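自制桌面推块臂,枫木台面装好了,来晒一下进度,顺便求挑刺

版块:机械与自动化 > 自制项目
回复 13 排序:时间正序

锯末与舵机 楼主
一月份开的坑,现在总算能动了。先说清楚,我不是做这行的,白天上班,晚上在共享工坊混,臂是二手拆出来自己重新走的线,控制板用的 Zondlow,底座是工坊的孔板桌。末端没用夹爪的手指去夹,只留一根黑色圆杆,拿来推块。目标很朴素:给它一个块和一个位置,它自己推过去。
目前花费合计 1,379,不含我自己的时间,也不含报废的第一块台面。
块都是自己打印的,圆柱、方块、星形、心形、八棱柱都有,颜色分红黄蓝绿,方便相机认。

钢尺刮过脸
又一个推块的。先泼冷水:推块这事看视频都很灵,真到自己桌上,十次能有几次到位?楼主先报成功率再晒图,这是老规矩。

锯末与舵机 楼主
回楼上,成功率有。上周连续跑了 886 次,到位 677 次。到位的标准是块中心离目标点 2 厘米以内,朝向不管。

钢尺刮过脸
朝向不管?那星形和圆柱有什么区别,你打那么多形状图什么。再说 2 厘米,你那块才多大,差出去半个块都算成功了吧。

Ekkachai_K
楼上语气可以收一收,人家至少把分母写出来了。多少帖子只贴一段剪好的视频,问就是“基本都能成”。
不过我也有疑问,886 次里各种形状是怎么分的?要是大半都在推圆柱,这个数就没什么意思。圆柱接触点只有一种情况,星形推在尖上和推在凹里完全是两码事。

锯末与舵机 楼主
形状是随机抽的,没有特意偏向哪个。分开的统计我当时没存,只存了总数,这个是我的锅,下一轮补上。
说说台面。第一块用的密度板,表面贴了膜,块在上面滑得太厉害,推一下自己还往前溜。后来换成枫木整板,砂到手摸着顺就停了,没上油也没上漆。固定方式是从孔板上打螺栓压住前边缘,后边缘暂时没管。

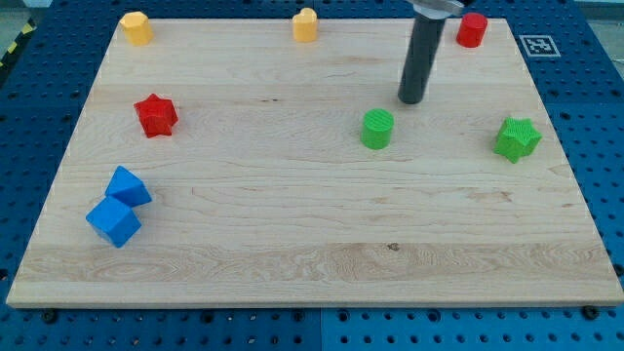

换板之后最明显的变化是块停得住了,杆一离开它就不动。坏处是摩擦不均匀,顺着木纹推和横着木纹推手感不一样,我用弹簧秤拉过,差别能看出来,但数据太散,不好意思贴。现在控制那边没有区分方向,统一用一个速度,推得慢。
另外工坊这边有人建议我直接上一层薄亚克力,我还在犹豫,想先听听大家的意见。

木工不上网
我只说木头。整板不封漆放在工坊里,湿度一变它就要动,你前面锁死后面不管,过一个季节翘给你看。枫木这点不算好伺候。你标定的时候认为它是平的,它可没答应过你。
要么两面都封,要么换成多层板,别两头都想占。

Ekkachai_K
同意换多层板。不过封漆之后摩擦又变了,楼主那组数等于白跑。

锯末与舵机 楼主
封漆我考虑过,怕的就是这个。翘的问题我认,目前拿直尺靠过,透光很少,以后多量几次。

Tassanee_S
我关心的是杆。一根圆杆推方块,只要没对准中心,方块就会转,转着转着就从杆边上滑掉了。你们这种单点推的方案我在 Harkstead 的工坊里见过两套,最后都改成了平头推板,两个接触点,方块老实很多。
楼主为什么坚持用圆杆?

锯末与舵机 楼主
也不算坚持。圆杆从哪个方向推都一样,末端不用管转角,规划少一个自由度,对我这种半路出家的友好。平头板要先转到位再推,路径一长我那个土办法就容易撞别的块。
滑掉的情况确实多,没到位的那些我翻录像看,印象里方块滑掉占了不小一块。印象而已,没统计。

钢尺刮过脸
“印象里”“没统计”“数据太散”,这楼里出现第三回了。
我不是跟你过不去。我自己那台 Uller 的旧臂就是这么折腾废的,当初也是凭印象调参,调了小半年,回头一看,变好的那部分全是因为我不自觉地把块摆得更顺手了。谁摆的块?你自己摆的吧?那就不叫随机。

锯末与舵机 楼主
……是我自己摆的。抽签定形状,位置是手放的。
这条我记下了。打算写个小脚本,在屏幕上显示随机坐标,我照着放。

Lertchai.B
照着放也有偏差,不过比随手强。更省事的办法:别复位。上一次推完停在哪,下一次就从哪开始,只重新抽目标点。跑久了块自然就散开了,你也不用坐在旁边伺候。
问题是块容易往板边跑,靠边的推不回来。我是在四边留一圈禁区,目标点不许落进去,块真进去了就停机喊人。

锯末与舵机 楼主
这个好,我试试。板边我现在没有挡条,块掉下去过,臂还一本正经地在那里推空气。

Ekkachai_K
推空气说明你推的过程中不看相机,是开环的。先看一眼,算好一条直线,闭着眼睛推到底,对吧?这才是滑掉的主要原因,跟圆杆平板关系没那么大。推一小段看一眼,圆杆也能推方块。

Tassanee_S
不同意“关系没那么大”。闭环能救回来一部分,可你每次纠偏都要绕到另一侧重新接触,旁边有别的块的时候根本没地方绕。接触方式不对,看得再勤也是在补窟窿。

Ekkachai_K
桌上东西多的时候你说得对。单块的情况我坚持我的看法。

钢尺刮过脸
你俩别争,让楼主各跑一组,同一批坐标,圆杆开环、圆杆闭环、平板开环。成本就是多打印一个头。跑完贴原始记录,别贴总结。
还有那个亚克力先别上。台面、末端、控制三样一起换,最后好了坏了都不知道该怪谁。

木工不上网
亚克力还起静电吸灰,锯末满天飞的地方你铺那个,三天就是一层毛。

锯末与舵机 楼主
行,亚克力不上了。平板头我今晚画,宽度先照方块的边长来。闭环得改程序,相机那边识别一次比较慢,推一段停一段的话一趟要多花不少时间,我先拿方块和星形试。
记录会存成表格,每一次都存:形状、起点、目标、终点、有没有掉下去。朝向也一起记,省得一楼那位再骂。

钢尺刮过脸
我在二楼。

Siriporn_W
潜水的插一句,楼主块的模型能放出来吗?想给工坊里的小朋友打一套。还有侧面的层纹你磨不磨?我之前用 Ekström 的料打过类似的,层纹蹭在木头上有点涩,不知道你这边影不影响推。

锯末与舵机 楼主
模型整理好放二期帖里。侧面没磨,底面用砂纸过了几下。涩不涩没有对比过,按楼里的规矩,我就不说印象了。

木工不上网
底面磨得一样平吗?每个块磨几下?

锯末与舵机 楼主
……没数。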